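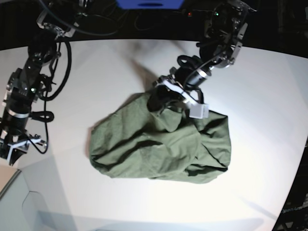
Getting two arms to share one lump of cloth is mostly a software job, and most of my grey hairs came from the bit that decides which arm goes first. I'll show you how I set mine up in Giva, the little planner I use, and you can copy it into whatever you've got.

First, give each arm its own queue. I know, one big queue looks simpler! But then the left arm sits waiting for the right one to finish a move that has nothing to do with it. Two queues, and one shared lock for the middle of the table.

Next, the grasp picker. Mine takes the overhead view, finds the cloth by colour, and scores 40 candidate points on it (I tried 300 and it just got slow). The arm nearest the best point gets the job.

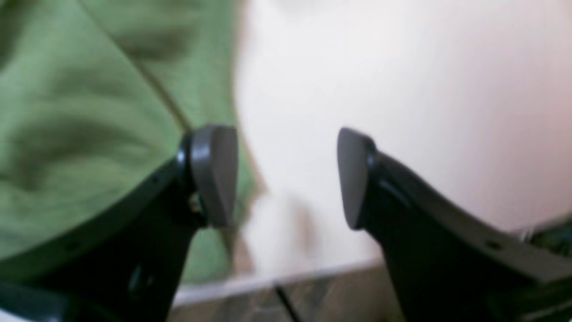
Then set the jaw opening before you start the descent, so the fingers aren't still moving when they reach the cloth. In the config it's called pre_open, and I keep it at 80 per cent. Save the file and restart the planner, as it won't pick up the change by itself (that cost me a whole evening in January).

Now add the wrist check. Once the fingers are down, grab one wrist view and ask a single question: is there cloth between them? If the answer's no, go back up and take the next point on the list. Don't let it close and hope. 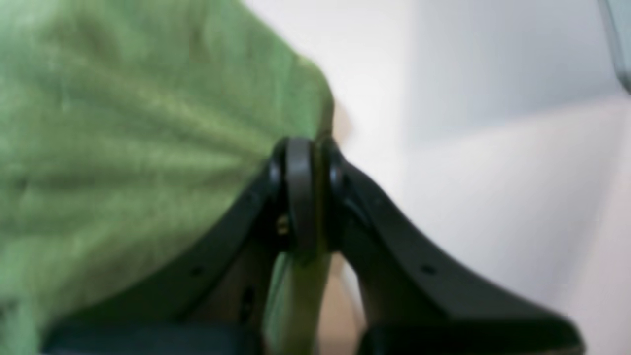
Wrist view with green cloth in the gap between the fingers.

Last job is the retreat pose. Both arms should go up and clear of the cloth before you ask for a new overhead view, or the colour mask gets chopped up by black fingers and your scores go funny.

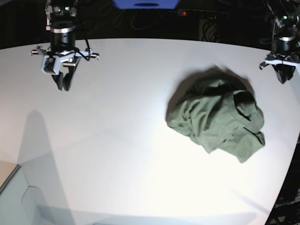

Madhu Dixit wrote in to say that a fixed retreat pose wastes time, and that moving only the arm that blocks the view works just as well. Fair point, and I'll try it. You'd need to change line 209 of the planner, where both queues get flushed together.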